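**Dremano PB display panel on stand**
Item no. 2809 | Supplied by Dovarport | Finish: black panel, white stand

The Dremano PB is a freestanding pegboard for showing small hardware: knobs, pulls, hooks, end caps and similar fittings. It is used in showrooms, teaching workshops and test rooms where samples have to be seen and handled at standing height and the wall is not available. The panel and stand ship in separate cartons and are joined on site with four bolts.

## Panel

The panel is powder-coated steel, perforated on a regular grid. The black finish is matte and does not throw glare from overhead lighting. Fittings mount from the front with the screw supplied by their manufacturer, or with the threaded pegs in the accessory bag. Light-colored and brass-tone samples read best against it; dark brown and gunmetal samples should be given more spacing.

A label strip can be fixed along the top of the panel. It accepts printed paper inserts or adhesive label tape up to 30 mm high. Inserts slide in from either end.

## Stand

The stand is white metal with splayed feet and a horizontal rail below the panel. The rail ties the legs together and should be fitted before the panel is hung. Do not use it as a shelf or a footrest.

| Specification | Value |
|---|---|
| Panel width | 700 mm |
| Overall height | 1281 mm |
| Label strip height | 30 mm |
| Panel finish | Matte black, powder coat |
| Stand finish | White, powder coat |
| Assembly | One person, hex key included |

## Placement

The feet extend in front of and behind the panel. Leave a clear walkway past the front foot, and mark it with floor tape if carts use the same route. On smooth floors, fit the rubber pads from the accessory bag. On carpet, leave them off – the bare foot grips better.

The stand can be placed directly in front of full-length curtains, provided the fabric hangs free and is not caught under a rear foot. Where two or more stands are set side by side, keep the feet from overlapping. A separate sign on a pole and round base works well next to the panel for a product name or short notice, and leaves the label strip free for part numbers.

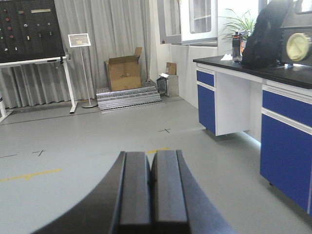 Mixed sample sets are easier to use when each row is kept to one type of fitting. Color can vary within a row. If samples are to be removed and replaced often, use the threaded pegs – repeated driving of wood screws will enlarge the holes and chip the coating at the edges.

## Care

Wipe with a damp cloth and mild soap. Do not use abrasive pads on the black panel. Check the four panel bolts after the first month of use and again whenever the stand is moved.

## Ordering

The panel is available with or without the stand. Label inserts, threaded pegs and rubber pads can be reordered as one accessory bag. Sample fittings are not included; the Moka knob range and the El Khatib hook range both fit the standard hole pattern without adapters.

Replacement feet are sold in pairs. State the item number when ordering.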